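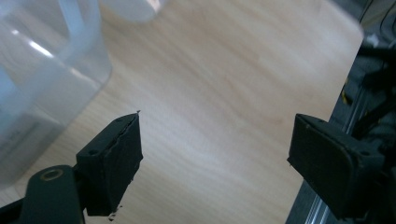
Wanted: people willing to look at mud for money

The Sturneck Sediment Group is hiring one research technician and signing up a small crew of paid core readers for the Plorkstead Lake project. If you have ever stared at a bathroom tile and wondered which way the pattern ran, read on. If you need your work to have a view, the lab is in a basement and we should part as friends.

The project, briefly. Plorkstead is a deep, cold, badly behaved lake whose bottom has been collecting a thin layer of silt every spring and a thinner layer of dark organic gunk every winter since the ice left. Pull up a tube of it and you have a calendar, with some pages stuck together. We want to know how fast the shoreline dried out during the warm spells of the past several thousand years, and how long it took to get wet again. Pollen tells us part of it. Charcoal tells us who was on fire. The layers tell us when, provided that someone reads them with care, and then that someone else reads them again without peeking at the first answer.

In October the field crew came home with 79 core sections, a cold apiece, and one fewer anchor than they left with. The cores are now in the walk-in fridge. They are not getting any younger, although in fairness that is the point of them.

THE TECHNICIAN

This is a full-time job for 40 hours a week, with benefits, fixed for 3 years. You will report to Naomi Kombo, who runs the lab and labels everything, including the label maker. Your duties:

Splitting, cleaning and photographing core sections.
Taking subsamples at set depths, and writing the depth down before you forget it.
Sieving, drying and weighing. Then more sieving.
Keeping the sample log in a state that a stranger could follow.
One field trip a year in a flat-bottomed boat. The boat is named Ullen. We don't know why, it came that way.

You should have a bachelor's degree in earth science, biology, chemistry or something you can argue is close. A year in any kind of lab helps. So does a year in a commercial kitchen, and we mean that. People who have worked a line know how to clean as they go and can lift a full bucket without an audience. You need to be able to carry 40 pounds down a flight of stairs, or tell us what setup would let you do the job without it. You do not need to know what a varve is. You will, and then your relatives will.
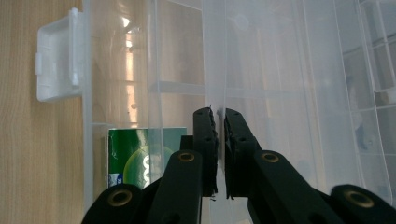 Sturneck Notices, Volume 5, Number 3

THE CORE READERS

Readers are part time and paid by the hour, and most of the work can be done from home on high-resolution scans. We train you over two afternoons. After that you get a batch of scans, you mark every boundary you believe in, and you send them back. You will disagree with the other readers. The disagreements are data, and Jabari Nyaga has built a whole chapter of his thesis on them, so please do not call each other up to settle things.

No degree is needed. Past readers have included a retired piano tuner, a night clerk and a person studying for the bar who found the mud restful. We ask for decent eyesight (glasses are fine), a screen larger than a phone, and a steady few hours each week through the spring. If you are color-blind, apply anyway and tell us. The layers differ in texture as well as shade, and we can adjust the scans.
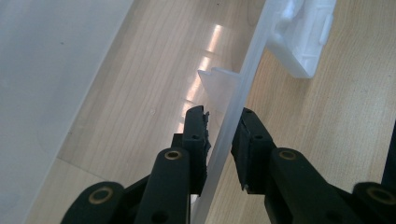 Lake mud spends thousands of years getting into order and can be put out of order by one careless elbow. Most of what we teach in the first week is therefore about hands: how to slide a cutting wire, how to lift a slab without smearing it, how to set a lid down so it doesn't take the top century with it. New people tend to grab. The better habit is to come in on either side of the long edge and leave the broad face alone. Do the same with a core tray and Naomi will like you. Zawadi Koech, our pollen person, holds a practice session for every new hire using a tray of chocolate pudding, and attendance is high.

WHAT WE CAN'T OFFER

Parking. A window. Fame. The technician post cannot be done remotely, as the fridge has declined to move. The pay scale is set above our heads and is posted with the full job listing, where you may sigh at it in private before applying.

HOW TO APPLY

Send a resume and one page, no longer, on something you once did slowly and well. It does not have to be science. We get a lot of letters about passion for the climate system and we believe them all, but they are hard to tell apart by the second pot of coffee. Add the names of two people who have seen you work. Readers can skip the resume and just send the page.

Write to Khadija Ezzat, project office, Sturneck Sediment Group, and put "technician" or "reader" in the subject line. Questions about access, schedules or the boat go to Obadia Kimaro, who will answer the first two.

Applications close 20 November 2020. Interviews are by video and last 40 minutes. There will be one slide of mud.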